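Company > Who We Are > About Sisent

About Sisent

Sisent develops software for robots that handle soft goods. The company's products cover perception, grasp planning, motion control and the tooling that connects them. Our customers are makers of robot arms, laundry and textile service operators, and research groups that need a dependable software base for work with clothing and bedding.

The company was formed from two earlier groups. The first, Boneck, wrote motion control software for packaging lines. The second was a perception team in Purnley that studied how to find edges and folds in fabric. The two groups had shared a customer for several years and had already begun to exchange code when the decision was made to combine them. The main office remains in Purnley. Sisent today employs 25 people, most of them engineers.

What We Build

Our software is offered as four packages, which may be licensed together or separately.

Sisent Perception locates a garment against its background and estimates where its hems, collars, cuffs and openings lie. It was designed from the start for wide-angle cameras mounted close to the fingers of a gripper. Lens curvature is handled within the model itself, so that customers are not required to flatten their images beforehand.

Sisent Planner selects a grasp and a path to reach it. Fabric seldom holds the shape that a plan assumes, and the planner therefore works in short steps and revises its estimate after each one. When it cannot find a grasp that meets the customer's safety settings, it stops and reports the cause in plain language.

Sisent Control runs on the robot and governs arm speed, finger opening and closing force. It accepts plans from our own planner or from a third party. Customers who came to us from Boneck will recognize much of the interface – we have kept the older commands in place and intend to continue doing so.

Gowda is our tooling package. It stores recordings, aligns camera images with finger position, and allows a reviewer to mark the start and end of each action. Gowda also replays any recording against a new version of the planner and lists the points at which the two disagree. It began as an internal program and was released to customers after several of them asked for it during support visits.

How We Work

Our models learn from demonstrations. A trained operator carries out a task with a hand-held gripper that carries its own camera, and the recording is later used to teach the perception and planning software. This method allows us to work in ordinary rooms, with ordinary furniture and light, before a robot arm is ever installed.

The current garment library contains 2444 reviewed demonstrations. Of these, 627 concern outerwear, which remains the most difficult category we support. Padded jackets in particular change thickness under the fingers, and dark, shiny shells give a camera little to work with. Patterned bedding presents a related problem, as the printed lines of a quilt may be mistaken for the edge of a garment. Both conditions are part of our standard test set, and a release is not approved until it has passed all 4 stages of review: replay, simulation, bench trial and customer trial.

Recordings are made only with the written consent of the occupant or site manager. Material that shows a face, a document or a screen is removed before it enters the library. Requests for removal of a recording may be made at any time and are handled by the Purnley office.

Working with Customers

Each customer is assigned an engineer who remains with the account through installation and the first months of operation. We ask customers to share failure recordings with us, and we return a written review of each one. Training in Gowda is held at Purnley every March and is open to all license holders – places are limited by the size of the room, and early registration is advised.

Sisent also provides academic licenses for Perception and Gowda. These carry the same features as the commercial versions. Support for academic users is given by e-mail.

Work in Progress

Present development is directed at jackets laid on beds, with attention to finding the lower part of the garment and bringing the fingers to it from a useful angle. The results will be included in the next release of Planner.

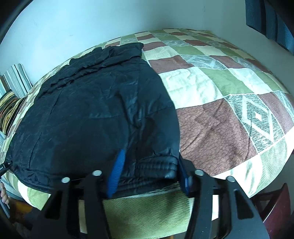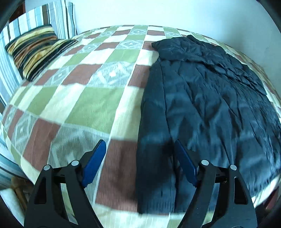
Hand-held gripper and dark jacket on a patchwork-patterned bed cover, two views.

Contact Sisent | Careers | Privacy | © Sisent. All rights reserved. | Back to top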